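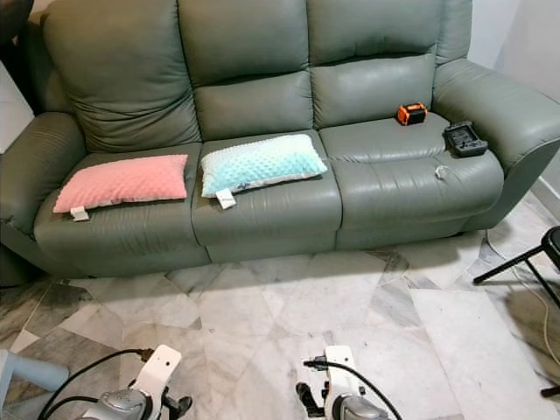 Cushion tips I brought home from the Flatton open day

I went along in February expecting to watch robots for ten minutes and then find the tea, and I ended up staying almost 2 hours! The bit that got me was the sofa tidying (a big three-seater in grey-green leather, far posher than mine). Two arms, two cushions, and a chap called Deividas Vasiliauskas chatting us through it while we all leaned in and got in each other's way.

I asked him loads of daft questions and scribbled the answers on my leaflet, so these are the ones that work at home too.

Clear the seats first. Remotes, chargers, hair bobbles, those little twisty bits of plastic, all into a bowl before you touch a cushion. Mine used to vanish down the back of the settee every week.

Pick up bobbly, minky covers with a proper handful from the middle. Pinch a corner and the filling slides to the other end.

Turn the label to the bottom or the back. Both show cushions, the salmon pink one and the white-to-blue one, had their white tags hanging at the front and now I can't stop spotting mine.

Smooth leather with the flat of your hand, working from the back of the seat to the front. Deep creases in a backrest won't shift, so leave them be.

Move trailing cables before you start walking backwards with your arms full. I learnt that one at home, with a lamp.

My whole sofa takes 40 seconds now. Parking was £2, by the way, and they only took coins.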